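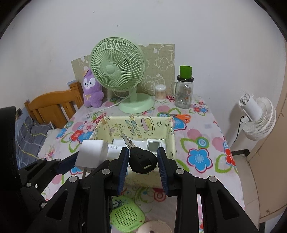
Ribbed pads, car key, yellow box. Gripper trial at the kitchen-table end of science.

1/ Spent the afternoon comparing 2 sets of finger pads on the handheld gripper. Smooth ones from Clovum, ribbed dark blue ones from Chisholm. Same key, same box, same increasingly bored operator.

2/ Smooth pads: 40 tries, 15 drops. The fat plastic head of a car key is apparently greased by its makers at birth.

3/ Ribbed pads: 40 tries, 2 drops. Both were mine. I sneezed during one and would like it struck from the record. Da-eun Oh has declined.

4/ Before the Chisholm lot get smug: the ribs are hopeless on cotton swabs. You go in for one and the rest want to come along.

5/ Gun-woo Seol asks whether I tried picking the key up by the blade. Yes. It swings round like a weathervane. Head only from now on.

6/ Camera notes for anyone on the Hurkinum mount: tilt it down a touch more than the manual says. At the stock angle I kept losing the fingertips behind things in the box, and over 30 clips had to go in the bin.

7/ Squeezing the trigger for that long does something to your thumb. Typing this with the other hand.

8/ Scissors next, once I've had tea. Clullside people, if you've still got the soft pads in a drawer, I'll swap you the smooth ones. Barely used. Dropped a bit.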